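Simulated clutter: what the arm learned from 2,000 crowded shelves

The manipulation group at Gravisgate has finished the first full round of tests on its clutter planner, and the results are good enough that we are carrying on with it for another year. A longer report will go to partners in May. What follows is the short version.

The question was a narrow one. When an arm has to pick up one thing from a crowded surface, how much does it help to plan the approach around the neighbours as well as the target? Most of our earlier work treated the neighbours as obstacles and nothing more. The planner kept clear of them if it could and gave up if it couldn't. In a kitchen or bathroom that means giving up a lot.

The new method, which Viorica Sârbu has been calling Clivska after the village where she wrote the first draft, scores each possible grasp twice. The first score is the usual one, for how well the fingers should hold the object. The second is an estimate of what happens to everything else if the fingers arrive a little off. A grasp that is slightly worse on the first score but much safer on the second will often win.

We trained the second score entirely in simulation. Grigore Moldovan built a generator that takes a room, a surface and a box of household objects and drops them together at random, then throws away any layout where something has fallen to the floor from the surface under test. We kept 2,000 layouts for training and held back a separate set for testing. Rooms are deliberately awkward. Walls come in at odd angles, the arm's base is placed wherever it will fit, and the surfaces are the sort people really do put things on - window sills, washing machines, the top of a toilet tank.

On the held-out layouts the planner completed 71 per cent of picks without knocking over a neighbour. The older planner, given the same layouts and the same time limit, managed some 30 per cent, mostly because it refused to try.

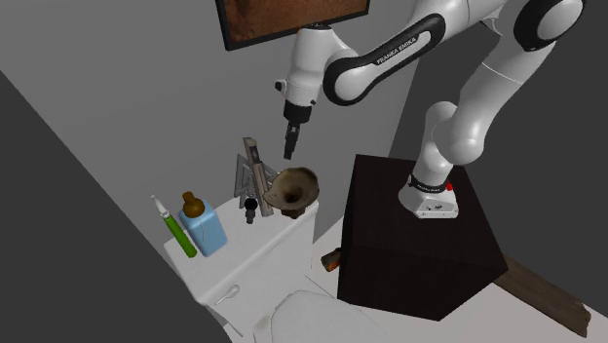 Grigore Moldovan

Bathroom layouts gave the most trouble. The tank lid is narrow, and tall thin items end up close to wide ones such as bowls, so the fingers have to come straight down into a small gap. Tilted bowls were the worst single case. The planner tends to go for the near rim, and a small error there tips the bowl.

There are 3 known faults in the present version. It is slow when the wrist has to turn a long way, it treats bottles with pump or nozzle tops as plain cylinders, and it has no idea that some objects can be moved aside first. Viorica is working on the last of these. The bottle problem should be fixed in the next release of the object set.

Trials on a real arm start once the bench at Neagu is free. We expect the numbers to drop, and will report them here either way. Anyone who wants the layouts before then can write to Grigore at the usual address.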